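Can a Robot Do Your Chores Yet?

By Gilmar Barros
Dec 27, 2024

A dishwasher is a machine that does a chore. So is a washing machine. Each one does a single job inside a closed box, and a person has to load it and unload it. A household robot would have to do the loading and unloading too. It would also have to clear the table, fold the towels and put the cups in the right cabinet.

Robots can do parts of these jobs. Very few can do a whole job in a home they have never been in before.

Why chores are hard

A factory robot often picks up the same part from the same spot all day. The part does not change shape and it does not move until the robot moves it. A kitchen is different. The cup is in a new place every morning. The sponge bends. The spoon is under the plate.

To pick up one object, a robot has to do several things in order. It finds the object with a camera. It works out which way the object is pointing. It moves its arm without hitting anything else. It closes its gripper, which is the part that works like a hand, and it stops closing at the right time.

Stopping is a large part of the problem. A thin plastic bottle will dent if it is squeezed hard and slip if it is squeezed too gently. A full bottle is heavier than an empty one, and the water inside moves when the bottle tips. Clear plastic is also difficult for cameras, which may pick up the table behind it or a bright reflection.
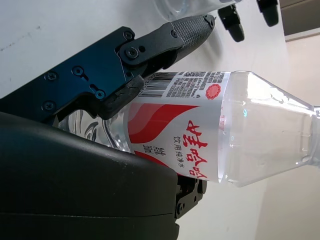 A gripper holding a bottle of drinking water. The fingertip pad has a diamond pattern for grip.

What the tests show

At the Priltlow workshop, Welington Mendonça tested one arm on a simple shop job: take a bottle from a table and put it in a crate. The arm made 2978 tries over 21 days in March. It finished the job 1564 times. That is a little more than half. A person doing the same job would almost never miss.

So can machines do chores yet? For one chore, in one room, with someone nearby to help, sometimes. For a whole house, no.

Contact: Priltlow Young Readers | © 2024 Priltlow | Back to top

14 shares | 2 comments

lelon_reader
Can it open the bottle too?

Mrs. Siqueira, Mollside
My class asked what happens when it drops one. Does the arm try again by itself, or does a person have to reset it?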